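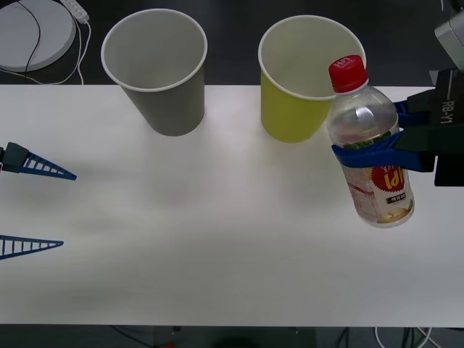
Según Callum Mapplebeck, esto de ordenar la mesa lo hace cualquier crío de tres años antes de merendar, y que mientras no le ganemos al crío él no piensa cambiar de opinión. Me lo soltó el jueves desde la puerta, con el abrigo puesto. Le dije que un crío de tres años deja la botella en el suelo y se va, y se rio, pero la pregunta me la apunto igual: ¿sirve ya una máquina para las tareas tontas de casa, sí o no?

Cuaderno de Plutemeck, jueves, después de comer

Vasos de papel, gris y amarillo verdoso, los dos al borde del fondo. La tarea es meter cosas en el vaso que toca. Parece una bobada y a mí me sigue pareciendo dificilísima (¡mirad la proporción entre la botella y el vaso!). La botella del tapón rojo va cogida por la mitad con los dos dedos azules de la derecha, y así inclinada el tapón ya se asoma por encima del borde del vaso amarillo. El vaso es papel y no pesa nada. Con un roce se va al suelo, y ahí detrás no hay más mesa.

Dudas que tengo con la botella:
– Si entra de tapón o de culo. Yo la metería de culo, Wita dice que da igual mientras se suelte despacio.
– Si hay que lastrar el vaso. Me resisto, en una cocina de verdad nadie te lastra los vasos.
– El brazo izquierdo está ahí abierto y sin hacer nada. Una persona sujetaría el vaso con esa mano sin pensarlo. Hay que probarlo.

Lo de la bolsa de aperitivo es otra historia. La botella es rígida y sabes dónde acaba; la bolsa se dobla por donde le da la gana, y además brilla, con lo que a la estimación de postura le sienta fatal. La idea es bajarla de esquina, en diagonal, apuntando a la boca del vaso, y soltar cuando ya no pueda volcar hacia fuera. El archivo bueno para repasarlo es el 1433, no el que puse en el correo (perdón, Wita). 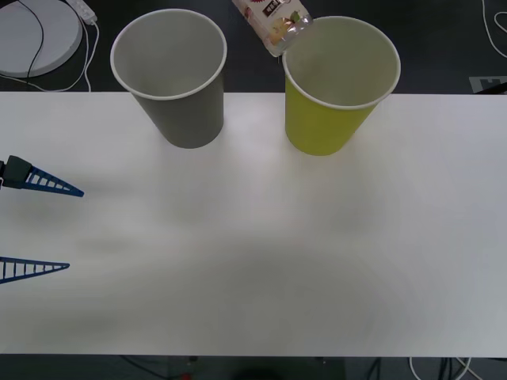
Pendiente

Pasar 10 intentos seguidos con cada objeto sin tocar nada entre medias, y apuntar los vuelcos del vaso aparte de los fallos de agarre, que la otra vez los mezclé y no hubo manera de sacar nada en claro. Cuando eso esté estable, la tanda larga de 200 que quieren en Purstead para junio.

Preguntar a Cropper si le quedan vasos de los mismos, que los bordes se van ablandando con el uso.

Y contestarle a Callum. Mi respuesta provisional: recoger una mesa preparada, con dos vasos y un objeto cada vez, casi. Recoger la mía después de cenar, ni de lejos – y en el taller, depende de quién haya dejado las herramientas por ahí.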